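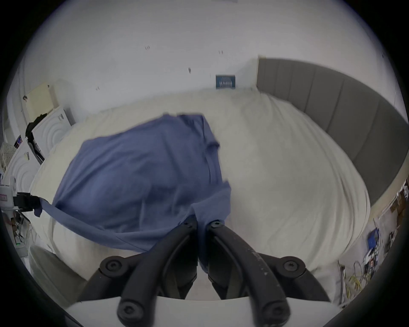 Gromuncombe Neighbours Help Board
Home and Laundry > Clothes

How do I fold T-shirts on a bed without them looking worse than before?

Posted by damp_cardigan, January 26, 2020
Viewed 1,591 times

We have no table worth the name, so all the folding in our house happens on the bed. The duvet is cream, thick and about as flat as the Pennines. I lay a T-shirt down, smooth the front, and by the time I've turned the sleeves in, the whole thing has slid into a dip and come up with more wrinkles than it went in with. The plain blue ones are the worst. Everything shows on them.

I have 31 T-shirts (I counted, it was a low afternoon) and one drawer to put them in. I don't own a folding board and would prefer not to start. Is there a way of doing this on a soft bed, or do I have to clear the kitchen worktop every time?

3 replies

Skondalum48
Iron them.

tidy_ish_of_reston
The bed is fine. It's the duvet you're fighting. Either fold it back to the foot end and work on the bare sheet, or put something stiff on top of it. I use a big tray. A friend of mine swears by the lid of an under-bed storage box and will tell you so at parties.

Then, for each shirt:

Pick it up by the shoulder seams and give it one hard shake. Most of the creases you're trying to smooth out by hand will drop out here.

Lay it face down, collar away from you. Pull the two bottom corners gently so the side seams run straight. If a seam is wandering off towards the middle, sort it now, as it will only get more confident later.

Fold one side in, about a third of the way across, and turn the sleeve back on itself. Same on the other side. You should have a long strip with the collar in the middle of the top.

Fold the hem up to just short of the collar, then in half again. If it stands up by itself on the short edge, file it in the drawer upright like a record. If it falls over, file it next to one that doesn't.

Cheap shirts twist in the wash and the side seams will never line up, whatever you do. I had one that ended up with a seam running down the front like a sash. Fold those by the hem and collar and ignore the seams.

Also, take them off the airer the moment they're dry and fold them then. A heap left at one end of the bed overnight sets like concrete, and you'll be sleeping round it.

awasthi_lane
Agree with most of the above, but I gave up folding altogether last April and roll them. Fold in half lengthways, sleeves in, roll from the collar down. It works on any surface, including a lumpy duvet, a sofa arm or your own knee. I fit 40 in a drawer that used to hold far fewer. They do come out slightly crinkled at the hem. I wear a jumper for most of the year so the hem is between me and the jumper.

damp_cardigan
Tried the tray. Much better, thank you. The blue one with the twisted seam is being rolled, as a punishment. Skondalum48, I don't own an iron either.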